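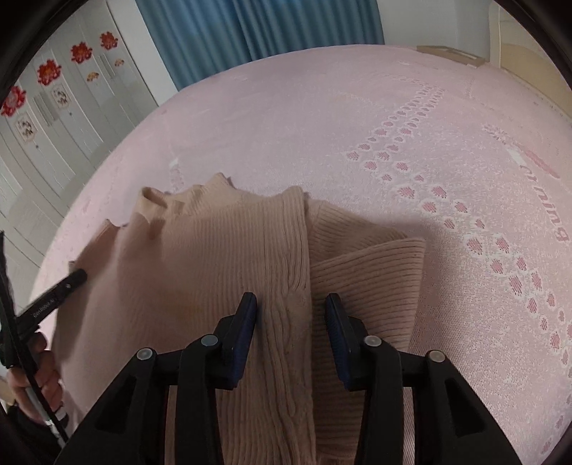
Workshop notebook, Brandcombe dye room
Jul 19, 2025

Came in early to beat the heat and still lost. It was already sticky by the time I had the big pot filled, and I spent the first half hour moving the skeins away from the window so the sun wouldn't get a head start on my fading test. Mamta had left the fan for me with a note saying the middle speed is broken, so the choice is a whisper or a gale. I went with the gale and weighted down every sheet of paper in the place with jars.

Main job today was the onion skin bath, second go. The first one back in March came out that flat mustard that none of us could love, and Mamta has been saying ever since that the water was to blame and I have been saying it was the skins. We are probably both a little bit right. I used the rain barrel water this time and kept the skins to yellow onions only, from the sack Myrtle and Ansel Gallagher have been filling for us at the diner since spring. Ansel is very proud of his sorting. I did find three red ones and a bread tag.

Soaked the skins overnight in a bucket, lid on. Brought them up slowly this morning and held them just under a simmer for 40 minutes, then strained through the old curtain. The liquor looked like strong tea, a bit redder than I remember from last time. Smell was the usual, and I have stopped noticing it, though Fitzgerald Whitfield put his head in on his way to the print room and put it straight back out again.

Yarn: the Otora worsted, cream, undyed, all from the same bag. I had 12 skeins mordanted with alum on Thursday and kept wrapped in a damp towel. One of them had a tie so tight that there's a white band under it, entirely my own doing, and I've set it aside for the sample cards where it can be cut up without anybody minding. The other 11 went in together. I know, I know, the pot is happier with eight. They moved around well enough once I'd let some of the heat go out of it and added another jug of water, and I gave them a gentle lift and turn whenever I'd finished a page of my book.

Color came up fast and then sat still. At the first look it was a nice clear gold, the kind you get on the inside of a peach near the stone, and by the time I had eaten my sandwich it had deepened to something more like toast. I pulled three skeins early to keep the lighter shade (tagged with one knot) and left the rest to cool in the pot (two knots). Please don't untie the knots! I spent a whole afternoon last month guessing at tags that had come off in the rinse, and I still don't trust that batch.

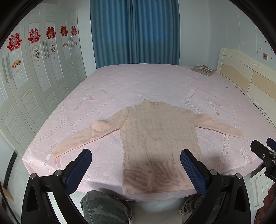
The cream base is worth a line or two, I think, because we keep talking about "white" yarn as though it were one thing. I laid the Otora next to the leftover Vasseur and they aren't anywhere near each other once you have them side by side. The Vasseur has a cold, nearly blue look to it and the Otora leans buttery. So when Khôi says his swatches never match mine, well, he has been using up the Vasseur since winter and I haven't touched it. I'd like us to pick one for the shade cards and stay with it. My vote is for the Otora, mostly for the way it takes the alum, and also I find it kinder on the hands. Khôi, argue with me on Monday if you like, I'll bring the good coffee.

Did the iron dip on one of the early skeins after lunch, a very small pinch dissolved in warm water first, in the enamel pan with the chipped handle that we keep only for iron. It went olive almost while I was watching. Lovely color, rather like the moss on the north side of the shed, but the yarn feels harsher than its sisters and I wouldn't want it around my neck. Might be good for bags. I rinsed it apart from everything else and hung it at the far end of the rack with a clothespin on either side so nothing touches it.

Scale is playing up again. It read 69 grams for the alum tub with the lid on and then a different figure a minute later, with nothing moved, so I changed the batteries and leveled the table with a folded bit of card. It has behaved since then. If it wanders again we should borrow the one from the print room before weighing any more mordant, and I'd rather we didn't just shrug and carry on with it, as I was very tempted to do.

Petimine called about the madder. The roots are in and they can hold our bag until the end of the week, but they want to know whether we'd like it ground or chopped. I said chopped, then worried about it all afternoon. Ground gives more color for the weight, but it gets into the yarn and you're shaking out grit for days. Mamta, you've used theirs before, so would you ring them back if you think I've got it wrong?

Rinse water ran clear on the fourth change for the gold ones, the toast ones took a good deal longer. Everything is on the rack now, fan turned down to a whisper so they don't tangle. Spent skins have gone in the compost and the curtain is soaking in the sink — leave it, I'll do it.

Still to do: light test strips, half of each covered with card, up on the south window. Wash test on one gold and one toast with the ordinary wool soap. Thank Myrtle and Ansel, and take them back their sack. More clothespins.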